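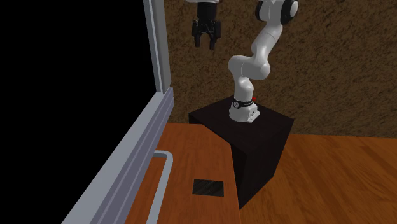 Breltotow Living Room Bench

Home | Benches | Arms and pedestals | Task packs | Articles | Contact

May 2018
By Harish Iyer
5 minute read

Can a machine do the chores yet? We get asked this more than anything else at Fekico, usually by someone with a pile of ironing waiting for them at home. My answer is that it depends a great deal on the chore, and on how fussy you are about the house being exactly as you left it. The Living Room Bench is our attempt to give people a fair way of finding out for themselves, and I'm very fond of it!

It is a simulated room, so it arrives as a download and runs on your own computer. You get a television, a low cabinet with a wooden top, a plank floor, mottled brown walls and a white arm on a black pedestal close enough to reach over the furniture. The arm carries a black gripper with two fingers. Everything is modelled as a working object, with weight and friction you can change, and the grain on the cabinet top is there because cameras (and the software behind them) have to cope with grain in real homes.

Why a television corner?

Most of the benches I grew up with were kitchens. Kitchens are great fun, but they're full of things designed to be grabbed. A television corner is harder in a quieter way. The screen is big, dark and flat, so it gives a vision system very little to go on. The stand under it is a bent grey tube that sits on the wood, and it leaves awkward strips of tabletop that a duster gets into easily and a gripper doesn't. Anyone who has tried to clean behind one of these will know the feeling.

The first time I ran the reaching task I was sure it would be dull. I ended up staying until the building was locked, moving the start pose a little at a time and watching what the elbow did.
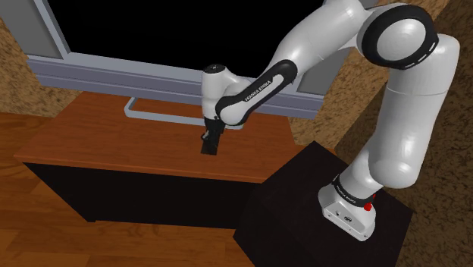 What the chores are

The pack comes with 800 starting layouts, and the bench picks from them in whatever order you ask for. The chores themselves are ones people really do:

Reach to a marked spot on the cabinet top without touching the stand or the screen.
Pick up a small item left by the stand and put it down near the front edge.
Wipe a strip of the top from one end to the other.
Straighten the television after a knock.

Reaching is in good shape. Our own reference controller finished 1,942 reaching runs in March with no contact on the screen, and I'd happily leave it going while I had lunch. Picking up is decent when the item is out in the open and gets worse quickly as it moves in towards the tube. Wiping is where it gets interesting – the arm can follow the path, but keeping an even pressure near the back is still beyond anything we've tried. Straightening the television is, for now, a good way to find out how your controller fails.

So, can it tidy the room? Bits of it, slowly, with somebody keeping an eye on the log. I find that cheering. When Tokarz sent us their first controller it couldn't get round the stand at all, and their current one does it from nearly every layout in the set.

What you get

The room, the arm, the pedestal and all the furniture as separate models.
The starting layouts and the four chores, with scoring.
A replay viewer, so you can go back over a run from any angle.
Room for your own objects (Ditance files load without converting).

What you'll need

A desktop machine with a reasonable graphics card. It will run on a laptop, but batches get slow past 1,000 runs and the fan will let you know about it. Keep the contact step at its default setting to begin with. If you make it coarser the gripper starts to sink into the wood, and your scores will look far better than they should.

Limits worth knowing

Cables aren't modelled, and neither is dust, so the wiping score measures coverage and pressure only. The arm is fixed to its pedestal and can't be driven about the room. Lighting can be changed between runs but not during one. I'd like to fix that last one first, as evening light on a black screen catches out people as well as robots. If you have a chore you'd like to see added, send it in with a short note on how you'd score it.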